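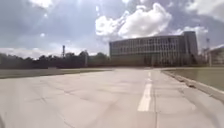
## Resealing joints in a concrete estate road – hot pour or cold?

**slabjack_26** – 30 Sep 2023

Our residents' association looks after its own road, unadopted, poured concrete slabs with a kerb and gutter on one side. Total length is 523 metres. The joint sealant was last done before any of us moved in and I've been asked to get prices. One contractor wants to hot pour the lot. Another says a cold silicone from Doltier will do. Which would you go for?

**Ollus**

Hot pour. It goes down quickly and it's cheaper per metre. Get them to rake out properly first or you'll be doing it again.

**kerbside_pete**

Disagree. Hot pour is fine on a main road where somebody comes back to it every few years. On a private road you want silicone. Ours was done by Calline in April four years ago and it's still stuck to both faces.

**Ollus**

And what did it cost? We were quoted almost double for silicone.

**kerbside_pete**

It was dearer, yes. I don't have the invoice to hand.

**slabjack_26**

Quotes are 37 pounds a metre apart from being simple, as one includes the long joints and the other only the cross joints. I've gone back to ask. Does the joint along the centre line matter as much?

**greyverge**

It moves less than the cross joints but water still gets in. Do both. Also check whether you have cracks as well as joints. A straight sawn line is a joint, anything wandering across a slab on the diagonal wants looking at separately.

**Ollus**

Agree on that. Don't let them smear sealant over a crack and call it done.

**slabjack_26**

There are 2 slabs that rock when the bin lorry goes over. Presumably sealing won't help those?

**greyverge**

No. They need lifting or grouting underneath, and that comes before the sealing. Ask Fonseca if they cover your area, they do small jobs.

**kerbside_pete**

Get the white line repainted last, too. Ours was done first and they raked straight through it.

**slabjack_26**

Noted. I'll ask for a separate price on the grouting and post the figures when they come in.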